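Arm coming into our returns room, do I still have a job in six months?

Onyekachi Isah
Posted 18th September in Work and Careers

Hi all, first time asking something here so sorry if it's long. I work in returns at Darnier (we take back sports and travel gear, check it, and either send it out again or scrap it). There are 13 of us on the floor. Back in May management brought in a robot arm from a firm called Stunimby to do the picking and sorting, and since then two of the benches have been given over to it.

I'm not against it, I want to say that first. My wrists are shot after years of lifting and turning things, and if a machine wants to do that part it's welcome! But my day has changed so much I barely recognize it. I used to handle every item myself. Now I put things out on the table, watch the gripper go for them, and type in what it did. Soft stuff gives it the most trouble, bags and straps and anything floppy. Hard or springy things with a plain shape it seems happier with. 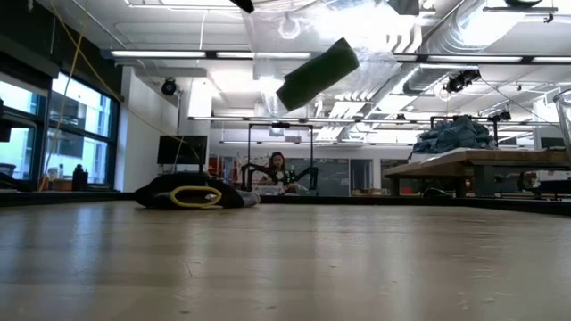

Anyway, what bothers me is that we've gone from chatting across the bench all day to sitting apart, each of us minding our own station. And they've started logging how often we step in. My supervisor says it's only to measure the arm, but my name is on the sheet, so you can see why I'm nervous. We were told there'd be a review after 90 days, and then it went very quiet.

So has anybody been through this? Did the jobs go, or did they just change? And should I be asking for more money now that I'm basically training the thing?

Romain Texier

Yes, went through it at Chauvin, packing side, and I'll tell you how it went for us. Nobody on my line was let go, but when people left they weren't replaced, and by the end there were a lot fewer of us covering the same floor. So watch the hiring more than the announcements.

The work itself got easier on the back and harder on the head. Eight hours of waiting for something to go wrong is tiring in a way I didn't expect (I'd come home wiped out and couldn't tell my wife what I'd done all day). What helped was swapping. We asked to do two hours at the machine and then two hours on something with our hands, and they agreed pretty quickly once a couple of people had missed obvious jams in the afternoon. Ask for that! It also gets you back next to your coworkers, and that was half of what I missed.

On the log sheet, ask in writing what it's for, who reads it, and whether it can be used in your appraisal. Be polite about it. We got station numbers put on ours in place of names and it took one email.

As for pay, write down everything you do now that wasn't in your job description when you started. Setting up, noting errors, deciding when to step in, showing new people. I took a list like that into my yearly talk and came out with a better grade, though it took them until the following spring to sort out the paperwork.

Mathis Hoarau

they'll replace you as soon as it can fold a jacket. start looking now

Faizal Tuhumury

I wouldn't panic like the poster before me. I look after machines like yours (different make) and a returns room is about the hardest place you could put one, every item is a surprise. Somebody has to decide if a zipper is broken or just stiff, or if a bag smells of mildew, and I haven't met an arm yet that does that well.

What I would do is get friendly with whoever comes in to service it. Ask if you can learn the restart procedure and the simple gripper changes. Two women at a place I visit did that and they're now the ones everyone calls when it stops, on a better rate too. Check if your company pays for courses before you spend anything yourself.

Also, push for a date on that review. If it was promised, it's fair to ask, and it's easier if a few of you sign the same email.

Onyekachi Isah

Thank you Romain and Faizal, this is really useful. I've already started the list and it's longer than I thought it would be. Going to ask about the swapping first, I think everyone on my shift would be up for that. Will post again when I hear something about the review.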